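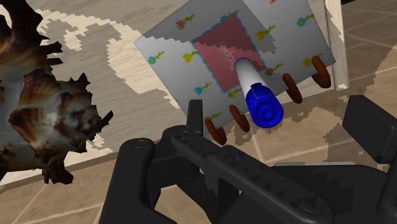 Home Shop Inks & Paper Delivery Contact

Search products... Go

Stollov Recipe Notebook Refill, lined

01/04/2018 by Raelene Rakena

The Stollov refill is a block of lined paper for ring-bound recipe books. It comes in packs of 50 sheets, punched down the left side, with a wider margin at the top for the name of the dish. The paper is heavier than the old Detel refill, which we stopped stocking when the supplier changed the hole spacing.

Ballpoint and pencil both work well. Felt tips will show through a little on the back, so write on one side if that bothers you. Fountain pen ink takes longer to dry than on ordinary writing paper.

The sheets are not coated. Grease will mark them, and a splash of water will lift most inks. If you cook with the book open, we sell clear sleeves in packs of 15.

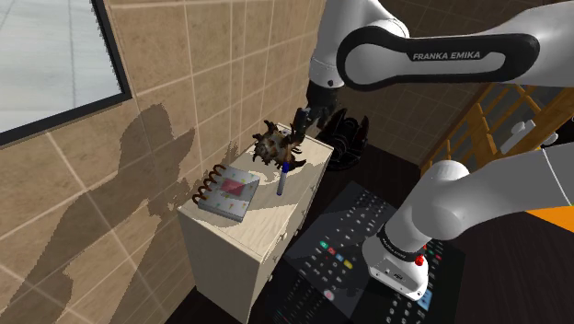 Index dividers are sold separately in sets of 5. They are card, with blank tabs, and stand slightly proud of the page. Tuấn Từ in our packing room can cut them down to match older Detel pages if you add a note to your order.

The refill does not fit the Wumurine pocket book, which has smaller rings. A version for that is due in May.

Orders for schools and cookery classes should go to Ama Korletey through the contact page.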